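Sorting table – arms keep stalling on the small round stuff
Opened by Bilal Salameh, June 10, 2023
Status: open, with Lensa Workneh

Hi Lensa, me again. The arms on the Longo table have been stalling on and off all shift and I'm the one who keeps walking over to restart them, so I thought I'd write it all down in one go. The job is the usual one, squeeze bottles and odds and ends around the pink bin. Big bottles go fine. Anything narrow and round and the arm dithers, then throws fault 127 and waits for a human.
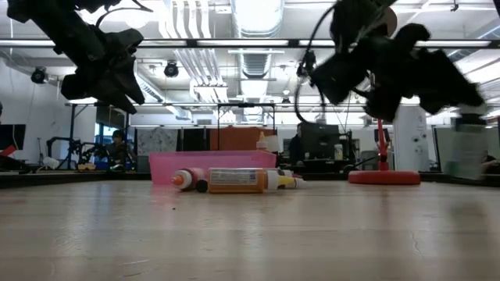 I had 14 stalls before lunch, which is a lot of getting up! When we did this by hand I'd have the table clear and be on to the Borkmont orders by then. Now I can't settle to anything at the desk, I've always got half an ear out for the beep. I do like not having a sore wrist by the evening, so please don't read this as me wanting the old way back.

What I've tried so far:

1. Restarted the Renon software. Fine for a bit, then the same fault.

2. Dropped the closing speed to 50 per cent. Slower (obviously) and maybe a touch better on the narrow things.

3. Went through the wrist camera view with the fingers open, checking I could make out both notches and the tips. I could, so I've left the camera settings alone. 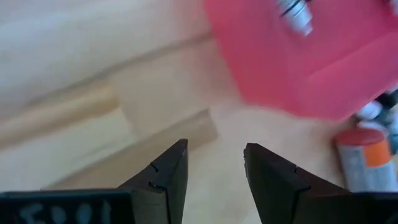
Reply from Lensa Workneh

Thanks Bilal, this is really useful. Keep the speed where you've got it. I think the grip width is still set for the big bottles – I'll send you a new profile, and could you try it on small things lying on their sides? Please note who does the restarts as well. Brorkoslow have us down as needing hardly any, and your time ought to show up somewhere.

Reply from Bilal Salameh

Profile loaded, and I've started with the small things on their sides like you asked.

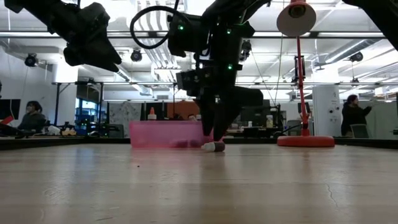
Can we also talk about the beep? It goes off right behind people who have nothing to do with the table, and they all look round at me. A message on my monitor would do just as well. I'll keep the restart list going until the end of the shift and paste it in here, with names, and I've asked the others to write theirs on the same sheet.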